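Trondville, July - Kokkinos, the office equipment refurbisher, will open a second collection point on Murnau Street this Thursday at 9am. Households and small firms can drop off unwanted desktop computers, monitors and keyboards free of charge.

The company took in 719 machines at its first site last year. Of those, 274 went to schools and clubs in the district and the others were used for parts.

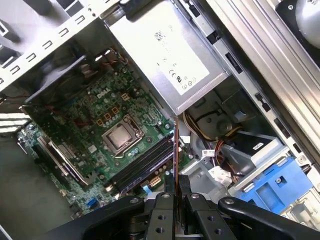 Opening hours will be 9am to 3pm on weekdays. Larger loads - anything over some 20 items - should be booked two days ahead.

"People kept telling us the old site was too far without a car," said Marit Haugen, operations manager. "The new one is beside the bus station."

Hard drives are wiped before reuse, and a certificate is available on request.

Press contact: Stavros Balaskas, Kokkinos press office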